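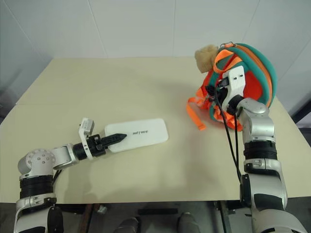 Home Bags Cases Desk Repairs Contact

Bistberg Day Backpack

Updated Mar 24, 2025

We've carried the Bistberg at Burkau for three winters now and it's still the bag I grab when I head out the door. It's a colourful day backpack for school, work and the odd overnight, made by Tokarz, and it's cheerful to look at on a grey morning at the bus stop. I like plain black bags well enough, but I can find this one in a pile of coats.

What I love most is how well it swallows flat things. There's a sleeve against your back that takes a laptop or a big sketchbook, and a second, thinner one in front of it for whatever slim case or folder you use. Slide the flat things in first, while the bag is still empty, and they stay flat all day. Put them in last and you'll be fighting your lunch for the space (I do this about once a week, and I really should know better).

The main compartment is one open space with no dividers. Some people want more pockets and I understand that, but an open bag is so much easier to pack! A rolled sweater, a pair of runners, a library book, a container of leftovers, all in, zip it up and go. If you do like things sorted, a couple of small pouches will do the job, and you can take them out on the days you don't need them.

Weight and fit

Empty, the bag weighs 672 grams on our kitchen scale. The shoulder straps are padded and adjust a long way in both directions, so a parent and a tall twelve-year-old can share one — my sister's household does. The chest strap comes off if it bothers you. There isn't a hip belt, and I wouldn't want to carry a full camping load in it.

Packing it for a day out

Soo-ah Wi runs our Saturday-style packing tables a few times a year, and her method suits this bag nicely. She clears a table, lays the bag on it and puts everything that's going in beside it before any of it goes in. Flat and stiff goes to the back. Heavy goes low and close to you. Soft things fill the corners, and the keys and bus pass go in last, near the top. It takes a few minutes longer than stuffing things in over a chair, and the bag sits so much better on your shoulders.

She also empties hers completely every Sunday night or thereabouts. I've started doing the same and found two favourite pens and a very old granola bar.

Will it fit?

A laptop with a 15-inch screen goes in with room for a thin cover. A standard ring binder fits standing up. A 400 mL bottle goes in the inner side loop without tipping, but a big one-litre bottle is better laid across the bottom. The Gondis Flat Case slips into the front sleeve as if it was made for it, and we're happy to let you try the two together in the shop.

Looking after it

Shake it out, then wipe it down inside and out with a damp cloth and a little dish soap. Please don't put it in the dryer. Hang it upside down with the zips open and give it a full night before you pack it again. If a zip gets stiff, rub a bit of candle wax along the teeth. Jahangir Khondokar does our repairs and can replace a zip pull while you wait, or a strap buckle in a few days. Bring the bag empty if you can.

Price and stock

The Bistberg is $142, tax extra. That's more than I used to spend on a backpack, and I went through a lot of backpacks. A new lot came in at the end of January and there are still plenty on the shelf. The colours vary a little from one lot to the next, so if you're matching one you already own, bring it along and compare them by the window.

Unused bags can come back within a month with the tag on. Tokarz covers the stitching and zips for two years. Scuffs and pen marks are yours to keep.

Questions people ask at the counter come up often enough that Jahangir is writing some of them down for the repairs page. If yours is about straps, he's the one to talk to.

Related items

Gondis Flat Case
Tokarz Small Pouch, set of 3
Tokarz Spare Chest Strap
Burkau Zip Wax
Bistberg Shoulder Bag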